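Eis ist eine Zutat
Ein Gespräch über alkoholfreie Drinks, über Säure und über Gäste, die trotzdem ein richtiges Glas wollen

Mittwoch, kurz nach vier. Die Bar Livari macht erst um sechs auf, die Stühle stehen noch oben. Die Chefin schneidet Zitronen und redet dabei, anders geht es heute nicht, die Lieferung aus Nundport kam zu spät. Also Gespräch im Stehen.

Angefangen hat sie in einer Hotelbar, Schichtdienst, viel Gin Tonic. »Da gab es für die Leute ohne Alkohol genau Apfelschorle oder einen Saftcocktail mit Sirup, der nach Gummibärchen schmeckte«, sagt sie. »Und den im Plastikbecher mit Strohhalm. Erwachsene Menschen!« Heute stehen bei ihr 30 Drinks auf der Karte, fünf davon mit Alkohol. Am Anfang war es umgekehrt, erzählt sie, das Umdrehen hat zwei Jahre gedauert.

Was am schwierigsten war? Die Länge im Mund. Alkohol trägt Aroma, fehlt er, ist der Schluck nach einer Sekunde weg. Sie arbeitet mit kaltem Tee, mit Essig, mit Salz. Viel Salz übrigens, mehr als man denkt. »Zwei Tropfen Lake in einen Verjus-Drink, und auf einmal steht der.« Zucker benutzt sie ungern. »Zucker macht alles rund und langweilig, und nach dem zweiten Glas ist man satt.«

Der Bestseller heißt Eltari: Lapsang-Tee, Verjus, Quittenessig, etwas Tonic. Rauchig, trocken, gar nicht jedermanns Sache. Ein paar Stammgäste haben ihn zuerst zurückgehen lassen. Inzwischen bestellen sie ihn ungefragt, sagt sie und legt das Messer weg. Kurze Pause, Telefon. Die Lieferung nochmal.

Weiter mit dem Thema Preis, da wird sie lauter. Elf Euro für etwas ohne Alkohol, das hört sie jede Woche. »Der Essig zieht 30 Tage. Den Tee setz ich morgens an, der ist abends fertig und am nächsten Tag kann ich ihn wegschütten. Eine Flasche Gin steht da und wartet auf mich.« Abgemessen wird alles, auch das, was nur nach einem Schuss aussieht. Freihand gießen hält sie für Angeberei.

Und dann das Eis. Große Würfel, kalt aus dem Froster, nie die halb getauten vom Vortag. Gerade ohne Alkohol verwässert ein Drink gnadenlos, findet sie, manche serviert sie deshalb ganz ohne, im vorgekühlten Stielglas.
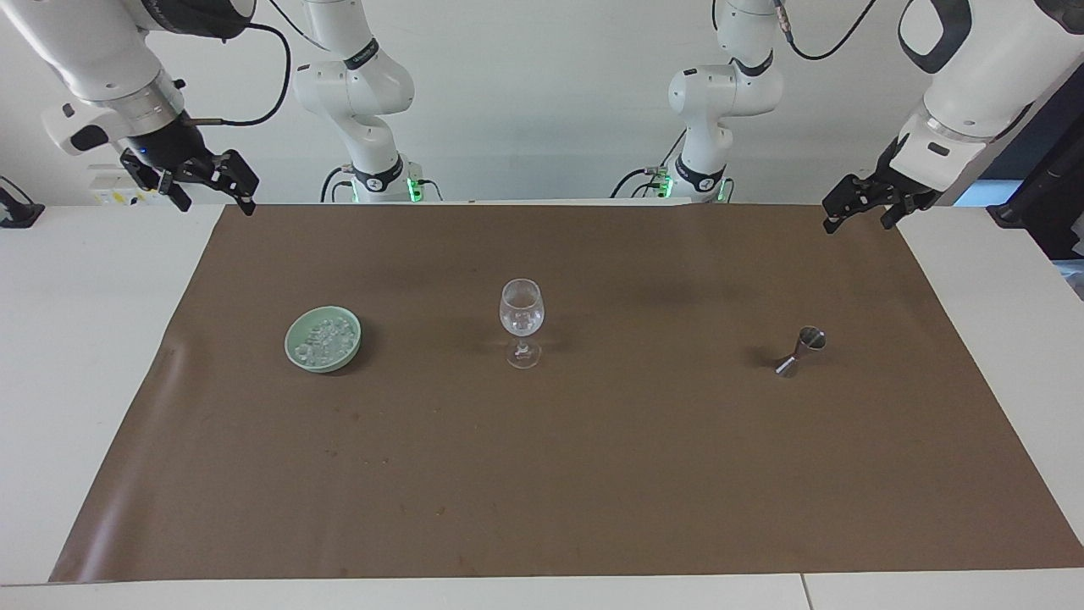

Nugroho sieht das anders: Etwas Schmelzwasser gehöre dazu, gerade bei Essig, sonst bleibe die Säure zu spitz und der Gast trinke nach dem ersten Schluck nicht weiter. Sie lacht darüber. Ausdiskutiert ist das nicht.

Was im September auf die Karte kommt, will sie noch nicht verraten, nur soviel: Pflaume, Rosmarin, wahrscheinlich Malz. Ob zu Hause auch was geht? »Klar. Kalter Grüntee, ein Löffel guter Apfelessig, Prise Salz, Soda drauf. Und bitte ein ordenliches Glas.«

Dann klopft es hinten an der Tür – die Zitronenkisten.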